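Adult Class After Coffee Hour: keep the 8 week study or go to 2?

Parish Life Board > Small Groups and Studies

marthas_kitchen_side
Posted 11/19/25

Okay so I need opinions and I know this board has plenty. Our church does a Bible study twice a year, evening, soup first, and it has always run 8 weeks. This fall we started with a really full room and by the fifth session it was me, my husband, a couple who would come to the opening of an envelope, and one young mom who left early both times she came. We did the Hauksdóttir workbook on the Psalms, which I loved and apparently I was alone in that.

Our pastor wants to try a two-week thing in December instead. Two evenings, done, everybody go home and wrap presents. I feel like you barely learn each other's names in two evenings! But I also can't keep making soup for thirty and feeding six. What are the rest of you doing?

pewthree_left
Go short. We went short two years ago and I was against it and I was wrong. People will promise you two evenings. They will not promise you eight, they'll just say "sounds great" and then you see them at the grocery store and they hide behind the cereal.

oldhymnal
I'm going to disagree with pewthree. We tried the short ones and what we got was a string of nice talks with cookies. The good stuff in our group has always happened late, when somebody finally says the thing they've been sitting on since the first night. If you stop at two you never get there. Six people who really know each other is a church. I'd take the six.

marthas_kitchen_side
See, that's what I said to my husband, and he said "then make less soup."

oldhymnal
Your husband and I would get along.

gravel_road_lutheran
We split the difference. Eight sessions but every other week, with a phone call in between. It stretched clear into spring and we kept most of our people. The phone calls were the part that mattered. I do ours while folding laundry. It doesn't have to be a big spiritual event, I just ask how the knee is.

Also, and I say this with love, the Hauksdóttir books are a lot. My group called it homework and they meant it. There were questions in there with a part a, a part b and a part c.

marthas_kitchen_side
I LIKED part c.

pewthree_left
Nobody has ever liked part c.

tambourine_retired
Can I ask about sign-ups, because I think that's half your trouble? We used a clipboard in the hallway for years and got the same eleven names. Then our office moved us to Jumero, where you get a reminder the day before on your phone, and more people showed up. Not a flood, but more. The older folks grumbled and then their grandkids set it up for them.

gravel_road_lutheran
We have Jumero too and I don't love it. My aunt got reminders for the youth lock-in for a month. She's 81. The clipboard never did that to anybody.

tambourine_retired
Ha! Fair. You have to uncheck the boxes. I had to have it shown to me twice.
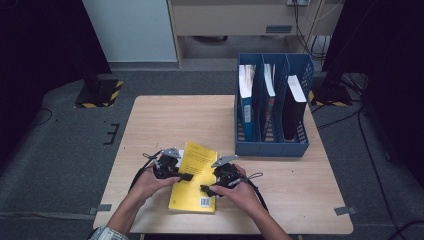 What I'd try if it were my group

tambourine_retired
Putting this in one place since marthas asked me in a message. I'd do the two December evenings, keep them light, Advent readings and a bit of talk. On the second night pass around a sheet (or Jumero, or the clipboard, I'm not fighting about it) for a longer one after New Year's. Then you know who you're cooking for. We have 134 on the rolls here and our longer group settled at a dozen, and I'm very happy with a dozen.

oldhymnal
That I could live with. Just don't let the short one become the only one. That's how ours went and it took us ages to get the long study back on the calendar.

jestberg_choir_alto
Jumping in from Jestberg, where we're tiny. One thing I haven't seen anybody mention is childcare. Your young mom who left early, did she have somewhere to put the baby? We set up the room next door with two of the teenagers and a box of blocks, and three families came who never had before. It cost us a couple of pizzas.

marthas_kitchen_side
Oh. No, we didn't have anything. She had him on her lap the whole time and I remember thinking he was being so good. Now I feel awful. I'm going to call her tonight.

pewthree_left
Call her, and ask her which evening works before you pick one.

marthas_kitchen_side
Will do. Two evenings it is, then, with a sheet at the end and somebody in the room next door. I'm still making the soup, just in the smaller pot.

oldhymnal
What kind?

marthas_kitchen_side
Split pea first night, chicken and rice the second. And I'm bringing one question from the workbook. One! It has a part c.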